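September
By Chiyo Kubo

The gripper day at Hommont is held in the old loading hall behind the main building, and visitors sign in at a folding table by the roll-up door. I got there a little before 9 a.m. and was given a badge, a pair of safety glasses and a sheet with the station numbers on it. Most of the people in my group ran small packing lines. I came because our shop has one arm doing case loading and we want a second that can handle mixed items.

The first stations were for hands-on work. Hommont had mounted two grippers on matching arms, the Bultside parallel jaw and the Cullinane three-finger, and anyone could step up and run them from a pendant. Each station had a bin of ordinary things: tape rolls, spray bottles, paperback books, cups, bagged screws.

The Bultside is the simpler of the two. It opens and closes, and the stroke was wide enough for everything in the bin except the largest box. I had it picking tape rolls within a few minutes. It did poorly with the bagged screws. The bag slid out twice when I gripped it near the top, and I had to come in lower and turn the wrist to get a hold. The pads come off with one screw each and the staff let us swap them. The softer pads helped with the spray bottles and made no difference to the books.

The Cullinane took longer to learn. There are several finger positions to choose from, and the pendant menu for them is two levels down. Once I had the right one it held the cups and bottles better than the parallel jaw, and it did not crush a paper cup that the Bultside had flattened for the person before me. It is also heavier, so on a small arm you give up some payload. The engineer at the station said to plan for that before looking at anything else. I asked about replacement fingertips and was told they are sold in sets at around $30, which seemed fair.

Lunch was sandwiches in the hallway. Parking was tight by then, so come early if you are going next time.

In the afternoon we went upstairs to see the controllers. Hommont is comparing its own controller with one from Grirkport, and both are tested in simulation first. Each controller gets the same 2,000 simulated runs with household objects in furnished rooms, and then a smaller number of runs on the real arms. We were shown the views from the simulated camera on a wall monitor - the resolution is low, and small objects get blocky.
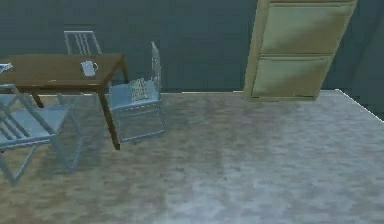

Simulated room used in the controller tests, with a white mug near the right end of the table.

I asked why they did not use a sharper picture. The answer was speed, and they said the real cameras on their cheaper arms are not much better. The Grirkport controller was quicker to start moving in the runs we watched. The Hommont one paused more and made fewer corrections near the object. They would not give success rates for either, as the comparison is still going on.

For our line I would lean toward the Bultside with the soft pads, and I have asked for a quote on it. The bagged items are still a problem, and I plan to mail Hommont a box of ours to try.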